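Ticket 2927
Product: Tretden player app, living room devices
Component: Playback / subtitles
Reported by: Zaltovix subscriber support
Status: Resolved, pending release
Priority: 3

Summary
Subtitles drift out of sync during the second half of the feature film Doolan. Audio and picture stay aligned. The subscriber notes that the dialogue in the cabin sequence appears on screen well before it is spoken, which gives away the identity of the caller.

Steps to reproduce
Open Doolan from the Thrillers row.
Select English subtitles.
Play from the start with no pausing. Subtitles are in sync.
Play past the second ad marker. Subtitles now lead the audio and do not recover.
Stop and resume from Continue Watching. Subtitles are still early.

Expected result
Subtitles match dialogue for the full running time.

Log

09:10 Ticket opened. Subscriber has already restarted the device and reinstalled the app. No change. Moved out of first-line queue.

09:45 Reproduced on a test account using the ad-supported plan. Not reproduced on the ad-free plan with the same device and the same app build. Subtitle file is identical for both plans, checksum matches.

10:20 Checked other titles from the same distributor, Tredmont. Two horror features and one documentary play correctly on both plans. Fault is limited to Doolan.

11:05 Pulled the manifest for Doolan. It lists 2 ad markers. The first is placed on a scene change and is clean. The second sits inside a segment, so the packager splits that segment in two and writes a new timestamp for the second half. The new timestamp is wrong. Video and audio share it, which keeps them together. The subtitle track is a separate file and keeps the original timing.

11:30 Asked the subscriber to try the web player as a workaround. Web player shows the same drift.

13:15 Measured the offset at several points after the second marker. It is a constant 400 frames, so this is a fixed shift and the frame rate is correct. Ruled out the theatrical cut / extended cut mismatch suggested in the first-line notes. Only the theatrical cut is licensed to us.

13:50 Moved the second ad marker to the nearest segment boundary on staging and repackaged. Subtitles in sync to the end of the credits. Checked the cabin sequence, the train platform scene, and the final phone call.

14:25 Requested the same change in production. Blocked: marker positions for this title are locked under the Tredmont delivery terms. Sent them the proposed position for approval.

15:40 Approval received. Production repackage queued. Existing Continue Watching positions past the second marker will be off by the same amount and will be cleared when the new package goes live. Affected viewers will restart from the second marker.

Attachments
manifest_before.txt
manifest_after.txt
offset_readings.csv
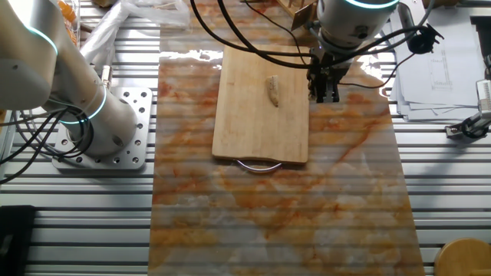
Robot arm at the work table, wooden cutting board on the marble-patterned board.

Resolution
Cause was an ad marker placed mid-segment, which produced an incorrect timestamp at the split. Marker moved and title repackaged. No app update is needed.

Follow-up
Add a check at ingest that rejects any ad marker not on a segment boundary. Opened as a separate request against the packager.
Search the back catalog for other mid-segment markers. Start with titles ingested in October, when the seasonal horror row was loaded in bulk.
Reply to the subscriber after release. Include the note about the cleared resume position.

Ticket will close automatically if there is no response after the release notice.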